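Zondlow's evening swimming club is back in the water

After a long wait and a good deal of tea drunk in the foyer, the evening swimming club at Zondlow baths has started up again, and the first session on Monday brought 24 people through the doors, some of them carrying costumes that had sat in a drawer all winter.

Regula Marti, who has looked after the club's bookings for 7 years, was at the desk early to welcome everyone back. "I had missed the noise more than anything," she said. "You get used to the splashing and the chatter, and my evenings have been terribly quiet without it."

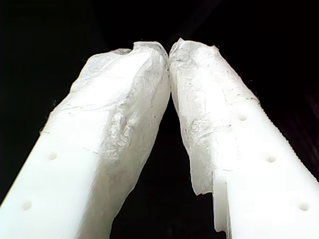
The club now has three lanes to itself, one of them kept for people who would like to take things slowly – or stop halfway for a natter, as several did. Ekene Bashir, swimming with the club for the first time, managed four lengths and was delighted with every one of them.

Sessions will run weekly until the end of August, and newcomers are very welcome, whether or not they have swum since school. Floats can be borrowed at the desk, and the café will stay open afterwards for anyone who fancies a hot chocolate before the walk home.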